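We use cookies to remember your preferences and to measure visits to this site. By continuing to browse, you accept our use of cookies. Accept | Manage settings

Greltwood Residences
Frequently Asked Questions: Internet Service for Residents

Last revised 11/12/2022

Is internet service included in my rent?

Yes. Every apartment at Greltwood has a basic connection, and the cost is part of the monthly rent. Residents who want a faster plan may request one from the Housing Office. The difference in price is added to the next rent statement.

When will my connection be active?

Service is turned on within 24 hours of the time you sign for your keys. If you move in during a holiday period, please tell the Housing Office in advance so that the account can be opened before you arrive.

How many wired outlets does each apartment have?

Apartments in the Divar building have three outlets: one in the living room and one in each bedroom. Studio apartments in the Giraldo building have a single outlet beside the entry closet. Residents may not move outlets or run cable through walls, ceilings or door frames.

May I connect more than one device to an outlet?

Yes. Residents may use their own network switch or wireless router. Equipment must be kept inside the apartment, and cables may not cross a shared hallway or balcony. 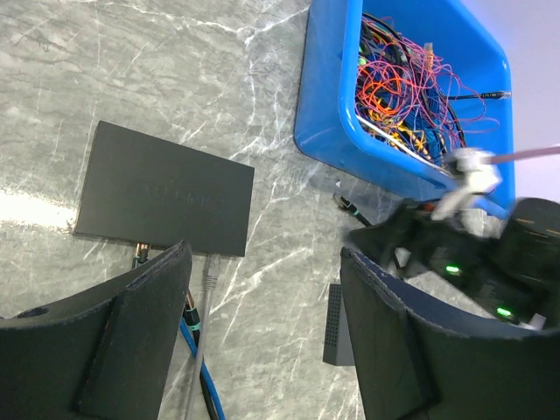

Please do not connect two wall outlets to each other through the same device. Doing so can create a loop that interrupts service for neighboring apartments. When a loop is detected, the outlets involved are shut off until the resident contacts the Housing Office.

Am I responsible for equipment supplied by Greltwood?

Any equipment listed on your move-in form remains the property of Greltwood and must be returned with its power supply when you leave. Items that are missing or damaged are charged at replacement cost. Normal wear is not charged.

What should I do if my service stops working?

First, unplug your router, wait one minute and plug it in again. If service does not return, try a different cable. If the problem continues, submit a repair request through the resident portal and include your apartment number and the outlet affected. Requests are answered within 24 hours.

Will a technician enter my apartment while I am out?

Only with your written permission. You may give permission for a single visit on the repair request form. In a building emergency, the entry terms of your lease apply.

Does Greltwood monitor what residents do online?

No. The network records the amount of data used by each apartment for billing and maintenance. It does not keep a record of the websites residents visit.

Whom may I contact with other questions?

Questions about plans and charges should be sent to Maribel Bedoya at the Housing Office. Questions about wiring or repairs should be sent to Hernán Giraldo, Building Services.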